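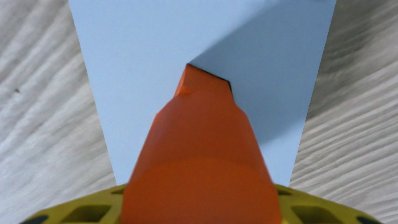
Simulator view: orange finger over the light blue surface, yellow-green base at the bottom.

To: packing-floor list
Date: September 22, 2018
Subject: Re: What the Cleteo cell means for the second shift

Hello all,

Sorry for the slow answer. I wanted to read the whole thread before jumping in, and then April's notes too, which I had saved somewhere clever and couldn't find (they were in the drawer with the label rolls).

Someone wrote on this list:

> I'm not against the thing. I've been at the Stodetance
> building long enough to have packed by hand, then with the
> Kirui line, and I know my wrists. What I want to know is
> who sets it up in the morning and who gets called when it
> stops. If the answer is "the Steson people, by phone" then
> I would like to hear that now. Also, do we still rotate?

Good questions, and I'll do my best with them. The view at the top is from the simulator on the training desk, and that's where most of the setup is going to happen. You move the finger around on the screen, try a grip, try another one, and when you like it you save it for the cell. I had pictured pages of code and was dreading it! It's closer to setting up a label template, only with more patience needed. The light matters more than I expected, too. You can see how the shadow falls across the right side of the blue, and we've been asked to try our grips with the shadow there as well as without it.

So, who sets it up? We do. Each shift will have 3 people trained on the desk, and the plan I was shown has them coming from the floor, with the same pay step the Kirui leads get. Steson stays on the phone for the first 5 weeks and after that they're the second call. The first call is whoever is trained and on shift, and I know that makes a few of you nervous. It made me nervous.

On rotation, yes, we still rotate, but the stations change. The cell takes the small trays, around 300 an hour once it's settled in, and hand packing keeps the mixed orders and anything fragile. That leaves fewer hours of the repeat work that hurts people's hands and more time checking, refilling and sorting out odd orders. Some of you like the repeat work because you can think your own thoughts while you do it, and I don't want to pretend that's nothing. If that's you, please tell me before the station list gets printed.

What I can't answer yet is whether the second shift keeps its early start. I've asked twice and will ask again.

The desk is free most afternoons if you'd like a turn. Bring your reading glasses, the menus are tiny.

Warmly,
your second shift lead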